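Home > Furniture & Finishes > Wood tables

How do I look after a pale wood table top without turning it yellow?

Posted by Margit Backlund, 19th June

Hi all, long-time reader, first time I've had something worth asking. I bought a secondhand table from a couple who were moving away, and I love it more than a person should love a table. It's a very light wood, somewhere between cream and beige, with lots of fine grain running along the length, and one stretch where the grain goes all wavy like a shoreline. That wavy bit is the reason I bought it. The rest of my kitchen is nothing special!

The trouble is I don't know what's on it. The sellers thought it came from a shop called Stirnholm and that it had been "treated with something" when they got it, and that was all they could tell me. It isn't shiny. It feels smooth and kind of dry under my hand, and if I crouch down I get a little bit of sheen near the window end but nowhere else. My old table had a thick varnish on it and you could have parked a motorcycle on that thing, so I'm completely new to this.

So far I've wiped it with a damp cloth after dinner and that's it. Last week I had a pot of coffee sitting on it for a good 30 minutes and when I lifted it there was a faint pale ring, which went away by the next morning, but it scared me. My brother says to slap two coats of polyurethane on it and stop worrying. My neighbor says oil. I looked at oils and every one of them seems to come with a warning about "warming the tone," and I do NOT want the tone warmed. I had a pine dresser growing up that went the color of a school bus.

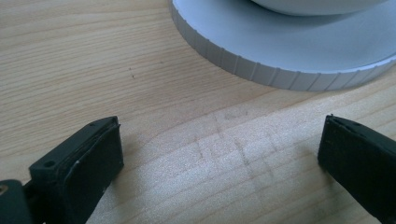
The wavy part of the grain, with the ribbed round thing that lives on it.

The color is pretty true on my screen, maybe a touch creamier than in person. You can see where the wave runs through and it goes a bit darker on one side and lighter on the other. I'd hate to lose that under something orange.

What I'd like to know:

Is there a way to find out what finish it has without wrecking a patch of it?

If it does need something, what keeps a pale wood pale?

And can I leave things standing on it all the time? I've gotten into the habit of keeping a few bits out on the table and never moving them, and my sister-in-law told me I'd end up with dark circles under everything. Or was it light circles. She was very sure about it either way.

I'd rather not sand anything if I can help it. I have a small apartment, no garage, and a downstairs neighbor who works nights.

Thanks in advance -- Margit

Ketill Snorradóttir wrote:

What a nice top! I've refinished a fair number of tables (mostly mine, a few for friends who pay in cake) and I don't think you have a problem here. You may not have to do much at all.

Start with the water test. Pick a spot that doesn't show, underneath an overhang or right at one corner, and put a single drop of plain water on it. Leave it for 2 minutes and watch. If the drop sits up in a bead and the wood looks the same when you blot it, there's a film on there, or a fairly healthy hard wax. If it flattens out and the wood goes darker under it, then you've got an oil or soap finish that's getting thin, or nothing at all. Try the underside AND the top though, because lots of makers leave the underside bare, and I once spent an entire weekend treating a table for a thirst it didn't have.

If it beads on top, your next step is a cotton swab with a little rubbing alcohol, again in the least visible corner. Dab, don't scrub. If it goes tacky you probably have shellac or some kinds of lacquer. If nothing happens it's more likely a modern water-based varnish in a matte sheen, and that would fit with how it looks. Matte varnish fools people all the time. They think it's bare wood because it doesn't shine.

That coffee pot ring is a decent clue too. A white ring that fades on its own is usually a bit of moisture that got into the finish from the heat and then found its way out again. It means there's something on there to get into. On bare wood I'd have expected a darker mark, and it wouldn't have left so politely.

About color. Your neighbor isn't wrong about oil in general but ordinary linseed or Danish-type oil will yellow a pale wood, no question, and it keeps going for years. If you end up needing to treat it, look for a hardwax oil that says "natural" or "raw" on the can. Those have a tiny bit of white pigment in them that cancels out the wet look. Put it on thin. Thinner than that. Then wipe off everything you can, wait as long as the can says, and see if you even want a second coat.

Please don't put polyurethane over the top of a finish you haven't identified. If there's wax under it, it'll peel off in sheets, and then you WILL be sanding, night-shift neighbor or no.

For cleaning, you're already doing it right. Damp cloth, wrung out well, wipe along the grain and then go over it with a dry one. I use a drop of dish soap when the kids have been painting.

Bjarke Dalsgaard wrote:

Just wax it. Any furniture wax. I did mine with Okico clear and it's been fine.

Coasters are like two bucks.

Margit Backlund wrote:

Thank you both!! Ketill, I did the water drop before breakfast. On top it beaded and stayed beaded. Underneath it soaked right in and left a dark spot that I panicked over until it dried. So the underside is bare and the top has something. I haven't been brave enough for the alcohol yet.

Bjarke, did yours change color at all? I'm only asking because mine is so light.

Bjarke Dalsgaard wrote:

Mine's walnut so I wouldn't know

Halldóra Lund wrote:

I'll take the question about leaving things out, as I learned that one the hard way.

Your sister-in-law is right that you can get circles, and she can be forgiven for not knowing which kind, because it depends on the wood. Almost all wood changes color in daylight. Pale woods like birch, maple and ash tend to get darker and yellower as they age. So if an object stays put for a year, the patch beneath it is protected and stays lighter than what's around it. Cherry does it so fast you can practically watch. Some darker woods go the other way and bleach out, which is how you end up with a dark circle instead.

I had a fruit bowl on a maple table for the whole time we lived in our last place, right by a south window. When we packed up to move I lifted the bowl and there was a perfect pale moon. It did even out once the table was sitting in the open again, but it took more than one summer, and I put the bowl back on the moon every time my mother came over so she wouldn't mention it.

So my advice is to keep things on the table if you like them there, and shuffle them. I move everything a hand's width whenever I clean. It's become automatic now. Turning a round object on the spot does nothing for you, by the way -- you have to move it over!

Two other things I'd look out for. Water caught underneath is much worse than water out in the open. Anything with a flat bottom can hold a thin layer of it against the wood for days, and you won't know until you pick it up. If you've wiped the table down, let it dry before you put your bits back. And check what the underneath of each thing is made of. Rubber and soft plastic feet can react with some finishes and leave a sticky or brownish mark that will not wipe off. Felt pads are the cure. The stick-on ones are fine, only change them when they get gritty, or they turn into very small sheets of sandpaper. Cork is good too.

That big round piece with the ribbed edge is just the kind of shape I'd be moving around, and I'd tip it up and have a look at the base if you haven't.

For sun, a sheer curtain helps a lot. It won't stop the wood from aging but it slows it, and more to the point it makes it slow down evenly. If your table has leaves you don't use, bring them out once in a while so they get the same light as the rest. I have a friend in Arel whose table looks like it's wearing a belt.

One place where I'd gently disagree with Ketill: I wouldn't bother with the alcohol test. Your top beads water, you like how it looks, and the ring went away. You don't have to know its name. Leave it be, use a trivet for anything that comes off the stove, and do the water drop again in July of next year. When the drop starts sinking in, that's the time to look at a raw hardwax oil, and that's when you'd need to find out more about what's under it.

Ketill Snorradóttir wrote:

Halldóra's probably right about the alcohol. I can't leave things alone, it's a known fault.

I'd stay away from tinted or "golden" waxes, Margit, and from the spray polishes with silicone in them. Silicone gets into the pores and makes any future finish crawl away from it in little craters. If there's a can of it in the apartment, give it to someone you don't like.

Margit Backlund wrote:

Okay, no alcohol, no spray, trivet bought. I picked up the round thing and the wood under it looks the same as everywhere else, so I've moved it over toward the wall end and cut a circle of felt for the bottom. It isn't a very round circle.

I'm going to hold off on the wax. If the water ever stops beading I'll come back to this page and bother you all again. Does anyone know if sheer curtains need to be the full length of the window, or would a half one do? The light comes in low in the evening and it's mostly the bottom part of the glass that hits the table.

Halldóra Lund wrote:

A half one is fine for evening light, mine are on a tension rod. Check at midday though, since the sun might come in over the top of it and land on the table at a different angle. If it does, go full length.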